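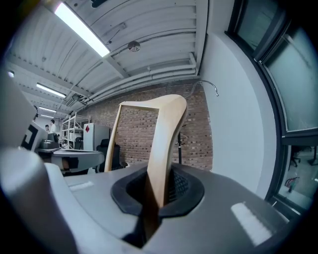

Light wood frame held in the gripper.

29 December 2019

Quiet day at the shop so I finally sat down with the yarn and the hook box. The plan was to settle which crochet hooks we put in the beginner kits, because Hortensia wants to order and I keep saying "next week." Two sets on the bench: the Plodum aluminum ones and the Barrientos with the soft handles. I also dug out my old Voltico 5 mm, the one with the bald spot where my thumb goes, just to have something I know by heart.

Same yarn for everything, the cream worsted from the big cone. Swatches are 19 stitches wide, single crochet, worked until I got bored or until they looked square. I know that isn't a method. Violeta, if you're reading this, you can do it over with graph paper and I'll buy the coffee.

Plodum 5 mm first. Head is pointy, pointier than I remembered from October, and it goes into a tight foundation chain like nothing. But it splits the yarn! I had split plies in almost every row and had to back out of row 4 completely. Slowed down and it got better. The finish is slick and the loops slide off if you set the work down without thinking. I set the work down without thinking twice.

Barrientos 5 mm next. Rounder head, deeper throat, grabs the yarn and hangs on to it. No splitting that I noticed until the very end, and by then I was tired and talking on the phone to Catalina about the window display, so I'm blaming Catalina. The handle is nice for the first half hour and then the ridge where the soft part stops starts to press on the side of my finger. I hold my hook like a knife, so pencil people might not feel it at all. Somebody who holds it the other way needs to try.

Swatch widths after a rest flat on the towel: the Plodum one came out narrower than the Barrientos, you can see it when you lay one over the other. Both say 5 mm on the side. I put them through the Floter gauge card and the Plodum drops right through the 5 hole with wiggle room, the Barrientos has to be pushed. So either one is a bit under and one is a bit over, or the card is off. The old Voltico fits snug. I trust the Voltico.
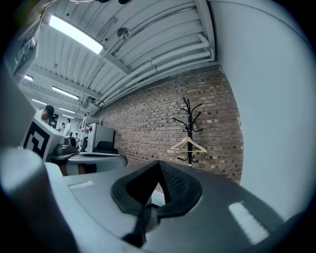 Did the sizing check on the rest of the Plodum set while I had the card out. The 4 and the 6 were fine, snug. The 3.5 was loose like the 5. The 8 has a burr just under the lip, I could feel it with a fingernail, and it snagged the merino straight away. Took it down with the fine emery board and then the back of a nail buffer, and it's smooth now, but I can't be sitting here buffing hooks for every kit we sell.

Gisela stopped in for her bag and I made her do a few rows with each. She's a tight crocheter, much tighter than me, and she went for the Plodum right off. Said the round head made her fight for every stitch. Then she tried the Barrientos again with the bulky and changed her mind halfway, so I've written her down as undecided.

Something I want to try: chain with one size up, then switch down for the first row. I tell people to do that in class all the time and I have never once compared it side by side. Chained with the 5.5, worked with the 5, and the bottom edge lies flat where the other swatch curls. Kept both, pinned together, labeled in pencil.

Detlef's price list has the Plodum cheaper if we take 400, and there is no way we go through 400 hooks. He might split a box with us. Ask him what the smaller quantity costs before anybody signs anything, and ask about returns on burred ones.

Leaning Barrientos for the kits. Beginners chain too tight, yes, but they get really upset about split yarn and they don't know how to fix it.
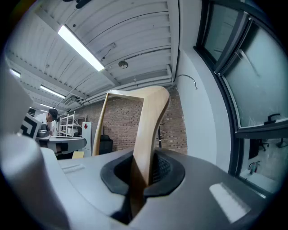

To do

Swatch the cotton with both. I only did wool today and cotton has no give.

Second gauge card, a different make, to check against the Floter.

Get a pencil-grip person on the Barrientos for a full hour. Hortensia?

Write the real measured size on a bit of tape for the loose 5 and 3.5 so they don't wander back into the class jar.

Wind more of the cream. The cone is fine but I've used up all 3 of the little balls.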